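Erkido Public Comment Desk - Set-up Guide
Section 4: Opening a comment file for a road or land plan
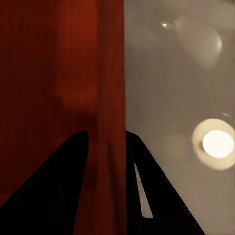

Fig. 4. Red surface and gray-beige surface, with the two black gripper fingers at the bottom.

This section is for residents groups and small civic associations which want to collect objections or letters of support for a public works plan, and deliver them to the planning office in one package. It is supposed that you have already installed Erkido and created a group account (Section 2). If your group has only one member account, please read Section 3 first, because some steps below need a second person to confirm.

Before you start

Have these things ready:
- the reference number of the plan, exactly as it is printed on the public notice
- the closing time for comments
- the postal address of the office that receives them
- the names of two members who will act as file keepers

4.1 Create the file

1. Log in and choose Files, then New File.
2. Type the reference number in the first field. Do not add spaces. In our screens we use the plan "Sutitz Bypass, Part 2", with reference number 572.
3. Choose the kind of plan: Road, Rail, Land Reclamation, Building or Other. You cannot change the kind after the first comment has arrived.
4. Write a short title. This title is seen by everyone who opens your comment page, so use the same words as the public notice. A title such as "Stop the bypass" is allowed, but some offices refuse to match it with their own records.
5. Press Save. The file is now in Draft and is not visible to the public.

Note: If the plan was withdrawn and later published again under a new number, open a new file. Comments given for the old plan are not moved to the new one, and the people who wrote them must be asked again.

4.2 Set the closing time

6. Open the tab Dates.
7. Enter the closing day and hour from the public notice. The clock follows the time zone of the receiving office, not of your computer.
8. Set the safety margin. The normal value is 10 hours. With this value, your page stops taking comments 10 hours before the office closes its desk, and the file keepers have time to check the package.

Caution: Do not set the margin to zero. The package for a large file can need a long time to build, and a package which arrives late is normally not read by the office. Erkido cannot send it back in time.

4.3 Name the file keepers

9. Open the tab People and choose two members.
10. Each of them receives a message with a link. The link works for 20 minutes. If it is expired, press Send Again next to the name.
11. When both have confirmed, the mark beside the file changes from gray to green.

A file keeper can see the full address of each person who comments. Please choose members who do not hold an elected seat and who are not candidates. In many places this is a rule of law, in others it is only good manners - ask your local office if you are not sure.

4.4 Prepare the comment form

12. Open the tab Form. You can select the Panis form (short, one text field) or the Schwerdtfeger form (long, with separate fields for noise, traffic, water and property).
13. For a first file we recommend Panis. You can change to the long form later, but then the earlier comments will show empty fields in the package.
14. Write the introduction text. Explain the plan in plain words and say where the official drawings can be read.
15. If your group has a position for or against the plan, tick the box "This group has taken a position". The page then shows a line about it under the title.

Note: Ready-made letters are possible, but switch them on with care. Many offices count identical letters as a single comment. It is better to offer some opening questions and let the people write in their own words, also if the result is short or has spelling mistakes.

4.5 Test and publish

16. Press Preview and send one test comment from a telephone and one from a computer.
17. Look in the tab Received. Both test comments must be there, marked with the word TEST.
18. Delete the test comments. They are not deleted automatically when you publish.
19. Press Publish. The second file keeper must confirm before the page becomes public.

If the page does not become public

- Check that both keepers have confirmed (4.3).
- Check that the closing time is not already past, with the safety margin included.
- If the message "Reference in use" appears, another group has opened a file for the same plan. You can still publish, but you must first write to them with the button Contact Group.

To build and send the package, continue with Section 5.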